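Ivdale library drops late fees and adds evening hours

Cardholders will no longer pay for overdue books starting in October

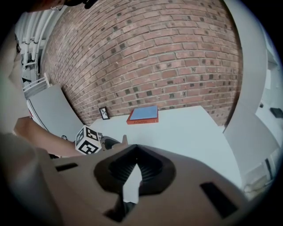 What happens to fines that are already on a card?

They will be cleared when the new rules take effect, and cardholders don't have to call or come in.

The Ivdale Public Library will stop charging late fees in October, ending a practice that dates to the opening of its first branch. The change covers books, magazines, audiobooks and DVDs at both the Main Street building and the smaller Prilletti branch on the east side of town.

The library board approved the change at its last meeting after a short discussion. According to figures given to the board, 2,009 cards are now blocked over unpaid fines. A card is blocked when the balance goes over $7, and its holder can't check anything out until the balance is paid down. More than half of the blocked cards belong to people under 18.

Late fees bring in less than one percent of the library's yearly budget. The library said in a written notice that staff time spent on collecting small amounts, mailing reminders and handling disputes cost close to what the fees brought in.

Items will still have due dates. Most books go out for three weeks and can be renewed twice if no one else has asked for them. An item that is more than 30 days late will be marked as lost, and the cardholder will be billed for a replacement. The bill is dropped if the item comes back in usable condition. Cards with a lost item will be blocked until it is returned or paid for.

Charges for lost or damaged items already on a card will stay in place. People who owe those charges can ask at the front desk about a payment plan.

The new rules don't cover items borrowed from other library systems. The lending library sets the terms for those loans, and any late charge will be passed on to the borrower. The same goes for the museum passes, which have a waiting list for most of the summer and must be returned the next day.

The board also agreed to longer evening hours. The Main Street building will close at 8 p.m. on weeknights, two hours later than it does now. Hours at Prilletti will stay the same through the winter. The parking lot behind Main Street will stay open until 8:30 p.m., and the book drop on the Ristine Avenue side can be used at any time.

The added hours will be covered by moving one full-time position from billing to the front desk and by hiring two part-time clerks. The clerk openings will be posted on the town website, and applications can be dropped off at either branch.

Several people spoke during the public comment period. One parent said her children had stopped using the library after a stack of picture books came back late. Another resident asked whether people waiting for popular titles would have to wait longer. Library staff said they would track wait times and report back to the board in the spring. If waits for new books grow, the loan period for those titles could be cut to two weeks.

Two smaller items were also on the agenda. The board accepted a bid from Tuhumury Roofing to repair the flat section over the children's room at Main Street. That work should take about 2 weeks, and story time will move to the meeting room downstairs until it is finished. The board put off a decision on new carpet for Prilletti until it has a second price.

Residents who need a new card can apply at either branch with a photo ID and proof of address. Cards are free for anyone who lives or works in Ivdale.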